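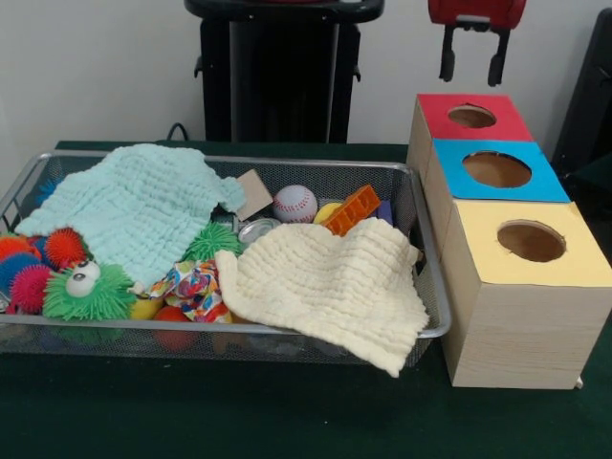 Home News Swap Shelf Contact

From the Padilla Street Family Library: washing, mending and passing things along

When I took over this column from Yến Lò last December, she handed me a folder of notes, a jar of safety pins and one piece of advice, which was to write about laundry at least once a year. I laughed at the time. Well, I have now had more letters about laundry than about every other subject put together, so this is the laundry issue, and I hope you will bear with me while I get through it all (there is quite a lot!).

The question that comes up most is about muslin. So many of you have a drawer of the stuff left over from the baby days, and you want to know if it can go back into use for somebody else's baby, or if it is fit only for dusting. My own feeling is that muslin gets better with age. It softens, it gets that crinkle to it, and a cloth that was a bit stiff when you bought it will be a lovely thing after a couple of years. Wash it warm with a plain, unscented detergent, skip the fabric softener altogether (it coats the threads and then the cloth won't soak anything up), and hang it out if you have a line. If it has gone gray, an overnight soak with a scoop of oxygen bleach does wonders — check the label first if it's a colored one, as some dyes don't care for it.

Milk stains are another story. Fresh ones come out in cold water, and hot water sets them, so please don't do what I did with my first and boil the lot. Old yellow ones are stubborn. I soak, wash, and then lay the cloth out damp in the sun for an afternoon, and I'd say I win more often than I lose. The ones I don't win, I cut up for the kitchen.

Now for toys, as several of you asked what we do with the things that come back to the library. Hard plastic and rubbery toys get warm soapy water, a good rinse, and a long rest on a towel. Anything with bumps or spikes wants an old toothbrush, and I mean a really old one, with the bristles gone soft. Wooden toys should never be soaked. A well-wrung cloth, wiped over and dried right away, is plenty, and if the wood feels rough later on you can go over it lightly with fine sandpaper. Soft toys go in a pillowcase with a knot in the top and then into the machine on the gentle cycle. My mother did it that way and I have never found anything better.

Mending night has moved to the back room at the Darnevico Center, where the light is so much kinder on the eyes. We have 30 chairs and two sewing machines, and one of those machines is in a mood, so bring a needle in case. Hems, buttons, split seams and loose ears are all welcome. Zippers are welcome too, but I can't promise you'll go home with one that works.

The swap shelf has done beautifully this summer. We've passed along nearly 400 items, and the blanket drive run with our friends at Womska brought in another 530, a good many of them hand knitted. Thank you, thank you. We are still short of bibs and of sleep sacks in the bigger sizes, and we have more newborn hats than we will ever find heads for, so please hang on to those for now.

Donations can be left in the porch any time the front door is open. Please wash things first and tie them in a bag with the size written on a scrap of paper. Next time I'm hoping to get to wool, and to the letter about moths, which I have read twice and am still thinking over.

Last updated: 8/16/22

Contact the Family Library | © Padilla Street Family Library | Back to top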